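The Long Table

I'd been in Skernwood five weeks before I found the go club, and I found it by getting lost looking for the post office. Up the stairs, second door, and oh, that table! Long and reddish-brown, and so shiny that the ceiling lights lay across it in thin white lines. I wanted to live at it.

I was early, as I always am when I'm excited. The board was out, bare as a field in March, with the black bowl set close to its bottom edge. Black stones meant first move. I had brought my lucky Mevosus bar in my coat pocket and I meant to eat it at move 52 – no sooner – whatever happened.

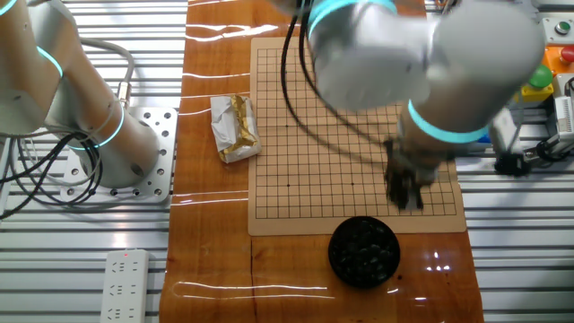
Before the first move

I ate it at move 11. My opponent had come up from Gatchalian on the slow bus and played like a thunderstorm, and I have never enjoyed being flattened so much. Every stone went down with a lovely click. By the time I'd lost my whole left side I was laughing out loud, and so was the storm.

"Again?" I said.

"Have you got any more chocolate?"

I hadn't, so I ran down to the shop and bought two.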